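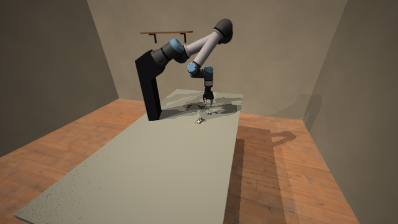 Trincombe shooting log, version 2

These are the daily logs from Trincombe, the little wartime drama we shot in and near the village of Sillby last December, typed up into one file that other people can use. Every line in the log is a single take, with its scene number, where we were, which lens was on, and whatever the continuity notes said at the time. If you open the spreadsheet copy you'll see that night scenes have a coloured cell at the start of the row, a blue like the round caps on the robot arm's joints up top, against the plain light grey I've used for daytime. The colours don't carry over to the CSV, so use the "night" column there instead (it says yes or no, nothing clever).

What you get

takes.csv -- the main file, 1000 rows, one per take
scenes.csv -- all 55 scenes, with the short title we used on the call sheets
places.csv -- location names as the crew said them, plus the proper names
notes.txt -- the odds and ends I couldn't fit anywhere else

The files join up on scene_id. Please don't join on the scene title! We had "Kitchen, evening" twice and it caused me no end of grief when I was sorting out the sound reports.

How it was made

We shot for 14 days. Rianne Hermans did continuity on paper, in pencil, mostly standing in a draughty barn, and I typed up her sheets over the spring. Henk Verbeke kept the camera sheets and those came to me as phone photos, some of them sideways. Where the two disagreed on a take number I went with Rianne, and I put Henk's version in the "alt_take" column so you can check me. I've kept their comments word for word, apart from phone numbers and one rather unkind remark about the catering.

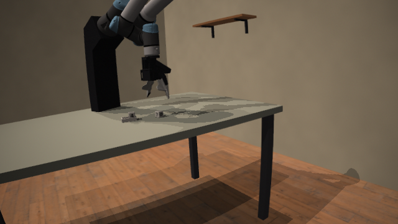 Lens names are a bit of a muddle. Henk wrote the focal length for the first few days and then switched to nicknames, so "Old Faithful" turns up a lot. I've added the focal length wherever he could remember it. A blank means we don't know, and I'd much sooner leave it blank than guess.

Things to watch out for

Bosman is a character, Havonov is a character, and "Bosman's" on its own is the shop. I've tidied that in places.csv but the comments are as written, so a text search will pull up all sorts.

Times are when the slate went in, by whoever's watch was nearest. Fine for seeing how a day went, not fine for syncing sound.

A take marked "NG" was no good on the day. A few of those ended up in the finished film anyway (the chapel doorway one is lovely, wobble and all), and I haven't gone back to change them.

The file doesn't include any footage, stills or script pages. Please don't write asking for the script, it isn't mine to give out.

Using it

Go ahead and use it for teaching, for planning your own shoot, or for trying out your scheduling software. A mention of the film would be nice. If you spot a typing mistake, send me the take_id and what you think it ought to say -- I still have all the paper in a box and I'm happy to look.

Last updated Aug 30, 2026. Fixed the swapped scene numbers on the railway footbridge and added the missing pick-ups from the final afternoon.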